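Häufige Fragen zu unserem Greifarm-Projekt

Stand: 27. Dezember 2020

Seit wir im August die ersten Baupläne online gestellt haben, kommen so viele liebe Zuschriften, dass Aldana und ich mit dem Antworten kaum noch nachkommen. Also haben wir uns mit einer großen Kanne Tee hingesetzt und gesammelt, was am häufigsten gefragt wird.

Wer steckt eigentlich hinter Narkance?

Zwei Leute und eine Werkbank in der Gemeinschaftswerkstatt Durstead, mehr ist es nicht. Aldana Cisternas kümmert sich um Mechanik und Druckteile, ich (Jad Geagea) schreibe die Software und bin für die Kabel zuständig — darüber reden wir lieber ein andermal ausführlich.

Was hat der Arm gekostet?

Wir haben brav jeden Beleg aufgehoben und sind bei 1417 Euro gelandet, Fehlkäufe inbegriffen. Wer schon einen 3D-Drucker und ein ordentliches Netzteil im Haus hat, kommt natürlich günstiger weg.

Kann ich so etwas auch ohne Vorkenntnisse bauen?

Ja, mit Geduld! Löten sollte man können oder lernen wollen, und ein bisschen Python schadet nicht. Fangt bitte mit einem einzelnen Gelenk an und nicht gleich mit dem ganzen Arm, auch wenn es noch so in den Fingern juckt.

Warum haben die Greiffinger einen schwarzen Belag?

Glatte Finger haben uns bei kleinen Teilen zur Verzweiflung gebracht. Der raue, körnige Belag auf der Innenseite hält viel besser, nur bröselt er mit der Zeit an den Spitzen. Wir tauschen ihn deshalb nach 55 Übungsstunden aus, ob er noch gut aussieht oder nicht.

Womit übt der Arm?

Am liebsten mit kleinen weißen Zahnrädern auf grauem Stoff. Der Kontrast ist für die Kamera am Handgelenk sehr angenehm, und auf dem Tuch rutschen die Teile nicht so leicht weg wie auf einer blanken Platte.

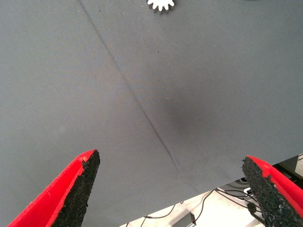

Falten im Tuch streichen wir vor einer längeren Übungsrunde möglichst glatt, und Fusseln nehmen wir mit einer Kleiderrolle ab. Ganz perfekt muss es aber nicht sein, ein wenig Unordnung verträgt die Erkennung inzwischen recht gut.

Verkauft ihr fertige Bausätze?

Leider nein, dafür fehlen uns Zeit und Platz. Die Druckdateien dürft ihr aber gerne verwenden und verändern, und über Fotos von euren eigenen Armen freuen wir uns wirklich sehr — schreibt uns einfach über das Kontaktformular!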